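Drip line vs. soaker hose for raised beds, clay loam underneath

onni_lindqvist
June 30, 2023
Replacing the irrigation on two raised beds. Supply is a 170 ft run from the spigot, static pressure 73 psi. Looking at Dirnero drip line with a Clastex regulator. Anyone running this over that distance?

mulchdepth
The regulator goes at the bed end, after the long run. Flush the line before you cap it. I would skip soaker hose. Output is uneven past the first few yards.

Arvo Keskinen
Disagree on soaker hose. Mine is under 2 inches of bark and waters evenly enough for beans. It clogs less than emitters on well water.

mulchdepth
With a 500 gallon tank and gravity feed, maybe. At his pressure it will split at the fittings.

rowcover_k
No opinion on the regulator. I pull my Juntunen line in September and store it coiled. Seed-sprig sweater is done.

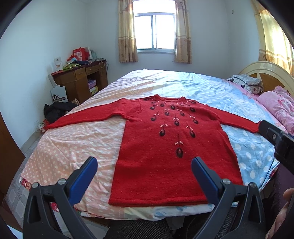
Red crew neck, laid flat.

Arvo Keskinen
Nice work on the yoke. Back to pressure – a Walach reducer at the spigot fixes the splitting.

onni_lindqvist
City water here, so clogging is less of a concern. Going with drip, regulator at the bed end. Still need a filter mesh size.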